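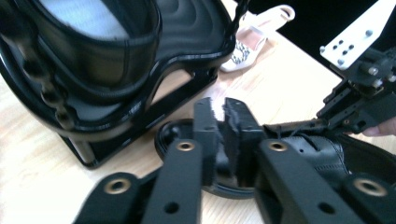 On the table at the Karkley open day.

The state audit office in Karkley opened its doors on Thursday, and 40 of us signed in at the front desk before nine. The building is plain. The office shares it with the land registry, and the signs still point to the wrong floor for both.

Mirta Barrientos, the deputy auditor, gave the opening talk. She spoke for 15 minutes on how an inquiry starts: a complaint comes in, two officers read it separately, and a third decides whether it goes forward. She took questions on the Monamton bridge contract and said only that the file is open. One man asked three times whether the ministry could close it. She said the law gives that power to the court – and to no other body.
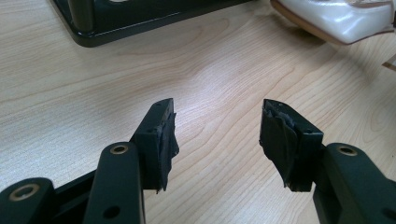

After that we were split into groups. Mine went to the records room first, where paper files are kept for 21 years and then scanned. The clerk, Cho, showed us the request form that any resident can fill out. The office has 90 days to reply. He said most replies go out sooner, but the ones that touch on police matters tend to take the full time.

The hearing room upstairs was smaller than I expected, with two rows of public seats. A hearing on the Gernis water board is due there in December and will be open to the public, though you have to put your name down ahead of time.

Coffee was served in the hallway at eleven. I picked up a request form and the printed guide to complaints, which is also at the town library. Parking behind the building is free for visitors until noon.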